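Open Day at the Robot Workshop: How Do You Teach a Machine to Fold?

Have you ever been told to tidy your room and wished a robot would do it for you? In October our class got to see how people are working on exactly that. We went to the open day at the Hostetti workshop, and it was so much fun!

The first thing we learned is that folding is really hard for a robot. A toy brick always keeps its shape. Clothes don't! A sweater can be flat, twisted, bunched up or inside out, and it changes every time you touch it. Your brain handles all that without you even noticing — a robot has to learn it bit by bit.

So how does it learn? By copying people. At Hostetti, a person holds a gripper in each hand. A gripper is a kind of robot hand with two jaws that squeeze together, a little like kitchen tongs. The person does the job using only the grippers, and a camera records what happens. Later, a computer studies the recordings and looks for patterns.
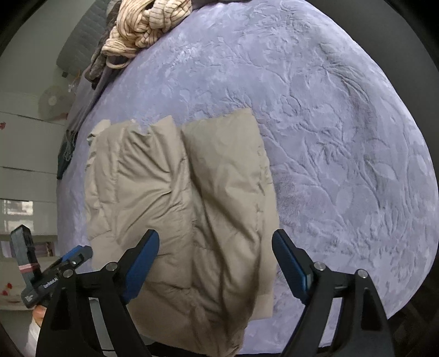

Gripper jaws with blue pads at work over a padded beige garment on a soft lavender blanket.

Each recording is called a demonstration. The project we saw is named Rorkard, and it has 3079 demonstrations so far. Of those, 777 are just about folding! The team told us that one long folding session can last 60 minutes, with breaks for tired fingers.

Then it was our turn. All 16 of us got to try the practice grippers, and wow, it is tricky! You can't feel the cloth with your fingertips, so you have to watch very closely and squeeze at just the right moment.

Try it at home: ask a grown-up for two pairs of kitchen tongs and fold a T-shirt without using your fingers. How many tries does it take you?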